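**Wrist camera policy does great in sim until I move anything. Is my texture randomization the problem?**

*posted by Sena Atinga, tags: simulation, imitation-learning, wrist-camera, evaluation*

Hi all, long time reader, first time I've had something worth asking. I'm trying to reproduce a result from a write-up that's been going around my lab. The claim is that if you train a grasping policy only on simulated wrist camera views, and you swap the tabletop texture every episode, it'll hold up on tables it has never met. No real data at all. I love the idea and I'd really like it to be true, mostly so I can stop booking time on the real arm!

My setup is built on Rado (our in-house simulator wrapper, nothing fancy). I have 50 scripted demos per object, 3 objects, and the policy only gets the wrist view plus gripper opening. There's no overhead camera. The task is "get the fingers on either side of the upright thing and lift it." A few props get dropped on the table as clutter, same as in the write-up.

On the training tables it's lovely. On the held-out tables it's still pretty good, so at first I thought I'd matched the result and went home happy. Then on Saturday I was bored and started moving the clutter to places it hadn't been in the demos, without touching the table at all, and it fell apart. The arm comes in fine, slows down, and then kind of dithers next to the object until the episode times out.

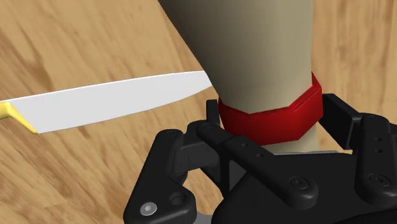
My randomizer picks one table texture, one light setup and one clutter pose when the episode resets, and then leaves them alone. I'm on the wood set at the moment, the one with the wavy grain, and I figured that was where the trouble was since the write-up spends so many pages on texture. But when I scroll through the wrist views, the thing I keep staring at is the knife, with that long white blade coming in from the left and its point right by the cylinder, just over the red band. It's so much brighter than anything else near the fingers. Could the policy be using the blade as a kind of arrow? I haven't got a clean way to check, and I don't want to spend another week on new textures if that's silly.

Things I've tried so far:

- more textures (helped a tiny bit on new tables, did nothing for moved clutter)
- blurring the input (worse)
- training longer (much worse with moved clutter, which I found weird)

What I'd like to know is whether there's a standard test for this, and whether anyone has gotten the texture result to hold up with clutter in the view. Retraining takes me most of a night, so I'd rather not guess.

---

**Worneck**

Use more demos. 50 is nothing. Also check your learning rate.

---

**Esi Yakubu**

I don't think more demos will do it if they come out of the same script, sorry Worneck. You'd just be giving it more of the same pattern.

Sena, I ran into almost exactly this last September with a different simulator and a bunch of kitchen props, so let me tell you what I'd do before retraining anything.

First, the test. Take your trained policy and freeze it. Pick a handful of start states where it succeeds. For each one, run it again with a single change and leave everything else alone, seed included:

1. clutter removed completely
2. clutter in the same place but recolored to something dull
3. clutter moved to the other side of the object
4. clutter left alone, table texture swapped

If you only look at the success rate you'll miss a lot, so log the predicted action at every step as well and compare it with the original run. Run 2 is the one I'd look at first. If the actions shift a lot when the blade goes from white to a dull brown, then the policy is leaning on it. If they barely move but run 3 is a mess, brightness probably isn't the issue and it cares more about where the prop sits. Those need slightly different fixes, so it's worth the hour.

Second, go look at how your script places the clutter. Mine placed props *relative to the target* so they wouldn't collide with it. Sounds harmless, right? But it meant the prop's position gave away the target's position in every single demo, and the network was quite happy to take the hint. Training longer made it worse for me too – it had more time to get comfortable with the shortcut. Your third bullet made me laugh out loud because I wrote that same line in my own notes.

What fixed it for me was sampling prop poses in table coordinates and rejecting the ones that collide. I also dropped the clutter entirely in some of the episodes. Same number of demos, same network. With moved props it went from 2 successes out of 9 start states to all 9. That's a small test and I wouldn't put it in a paper, but it was enough for me to quit fiddling with textures.

About the write-up itself: as you describe it, the claim is about new tables, and you did reproduce that. I'd say so in whatever you send your group. Moved clutter is a separate question, and if they only ever tested with props placed the usual way, their numbers can't tell you anything about it either way. Might be worth emailing the authors to ask how the clutter poses were sampled.

One more thing, don't delete the old checkpoint. You'll want it for a side by side later.

> **Sena Atinga:** oh no. I just opened the script and the clutter pose is an offset from the target. I wrote that line myself. Running your four tests tonight and retraining after.

> **Esi Yakubu:** Ha, welcome to the club. Post the action plots even if they're ugly, I'd like to see run 2.

---

**Dramani**

Agree with Esi on the sampling. A cheap extra if you don't have time for all four runs: gray out a patch of the input, slide it over the view and see where the action changes most. It's slow and kind of crude, and it can fool you when the patch covers part of a finger. We have a little script for it in the Plurkedbridge repo, under tools. You'll need to change the image size at the top, and it expects one camera, so you should be fine there.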